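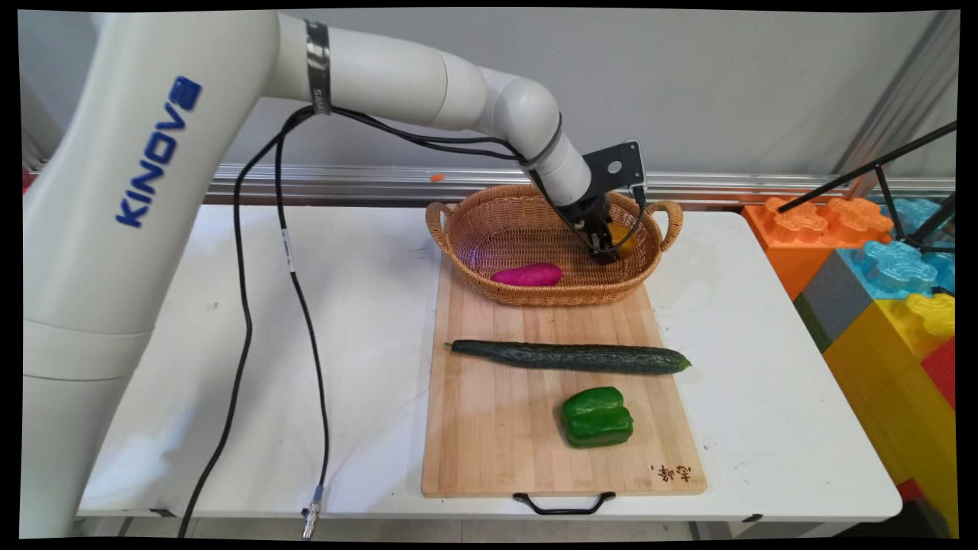
# Grendance Produce Table

Notes and file layout for the vegetable table set. Maintained by Yurani Puma. Last edited 7 April 2026.

## What's on the table

The setup is small and stays the same across the set:

- white table
- bamboo cutting board, set lengthwise, with a black metal handle
- oval wicker basket with a looped handle at each end, kept on the far end of the board
- produce, in the basket or on the board

Produce comes from a shared pool. Cucumber, sweet potato and bell pepper turn up most often. Items are swapped out when they go soft, so two cucumbers in different sessions are usually different cucumbers.

## Contents

There are 937 sequences in 25 sessions. Each session has its own folder:

```
grendance/
 sessions/
 s01/
 views/
 items.csv
 notes.txt
 labels.csv
 CHANGES.md
```

`items.csv` lists the produce used in that session. `notes.txt` is free text and often blank.

## Labels

Each item gets a `name` and a `place`. Place is one of `basket`, `board`, `table` or `held`.

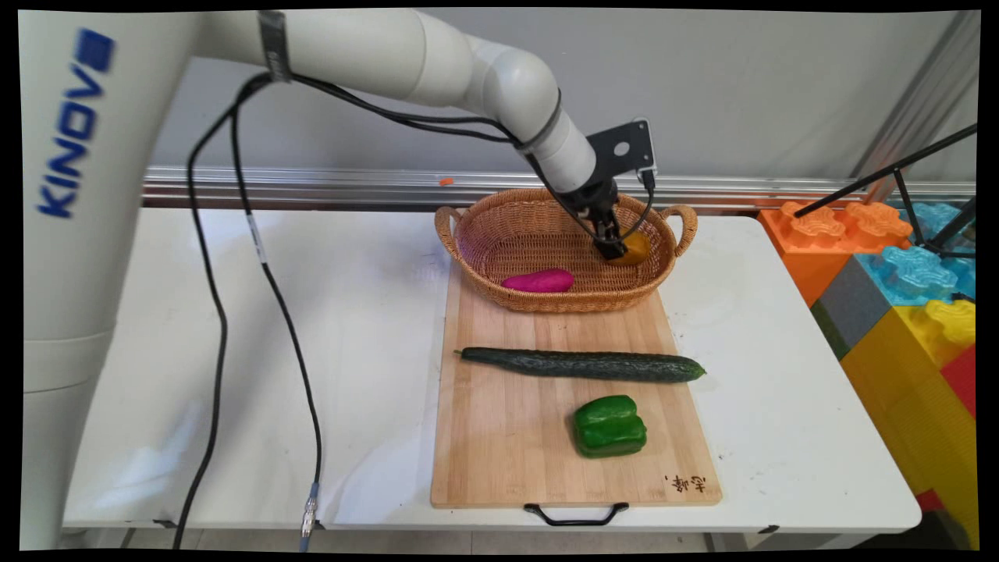
Use `held` as soon as an item is gripped, even if it is still inside the basket. An item that leans on the basket rim gets `basket`. Anything hanging over the side of the board is still `board` as long as part of it rests there.

Sweet potato and potato are separate names. Early labels used `potato` for both - this was fixed in August, and the old file is gone. Bell peppers are `pepper` with a `color` column.

## Known problems

- 96 sequences have no `color` value for peppers.
- Sessions s04 and s11 used a second basket from Henao. It is a little deeper, and small items can drop out of view.
- The writing on the cutting board is not labeled or transcribed.
- s17 has two entries for the same cucumber. Keep the first.

## Changes

Add a line to `CHANGES.md` with the session number when you edit a label. Please don't rename session folders - the Vivitz loader reads them by name.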